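Dolton Linen Users' Group
Minutes of the meeting held on Feb 27, 2019
Present: Birgit Brandes (chair), Morena Colombo (minutes), members from Custley and Ferri.

1. Minutes of the last meeting
Agreed, with one change. The laundry bill for January was 3,884, and the earlier draft had it as 2,023. Custley asked how the wrong figure got through. No answer was given.

2. White cottons
Ferri repeated its claim that the new folding method leaves fewer creases. The chair said she had heard this in the autumn and had yet to see a figure. 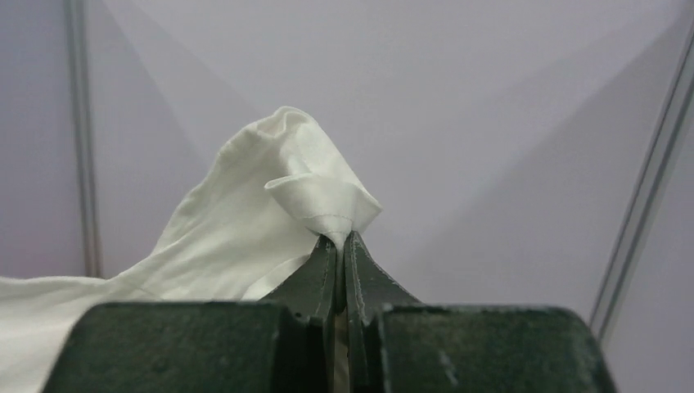 Item 2: white cloth, held by a pinch of fabric.

Members doubted that lifting by so small a pinch is kind to the cloth. Ferri to bring wear results, on paper this time.
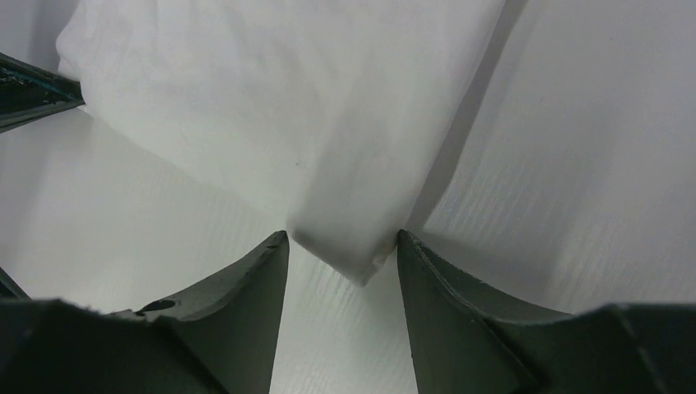 Page 2 of 3

Custley asked whether creases near a gripped corner count as faults under the present rules. The rules do not say. Left open.

3. Order of work
Ferri proposes that the large white pieces be spread flat before any fold is made. Morena Colombo asked how this differs from what everyone does already. Discussion was long and did not settle the point.

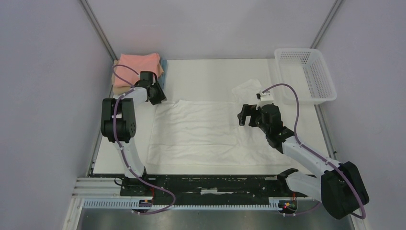 Item 3: white garment spread out, folded stack and basket behind.

The chair noted that white on a white table makes edges hard to judge. A darker top was suggested. Sirkodard has quoted 302, thought high by all present. A second quote to be sought.

4. Stacking
Custley wants folded cloths kept in one pile whatever their colour. Ferri would sort them. Put to a vote and tied, so no change.
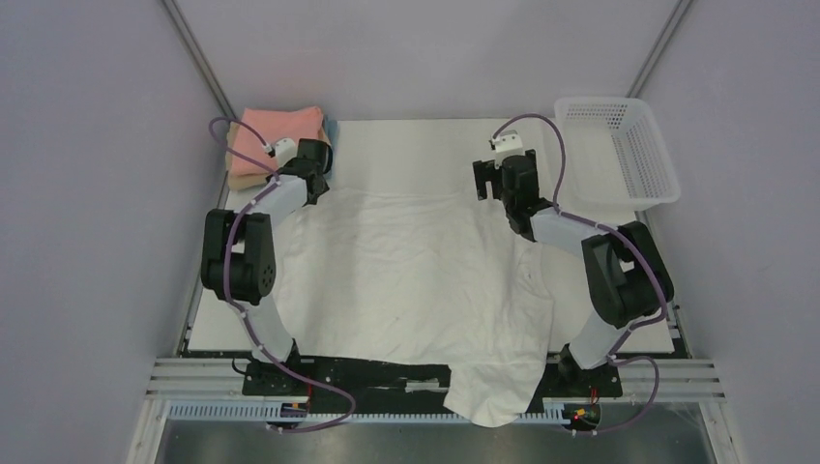

Notes on item 4 by Morena Colombo

The pile has pink on top of beige, with a strip of light blue at the side, and I can't see what sorting would gain. I am more bothered by the white garment hanging over the front edge. Ferri's own sheet says to keep work on the table.

5. Any other business
Custley's 13 missing pillowcases are still missing. Ferri denies having them.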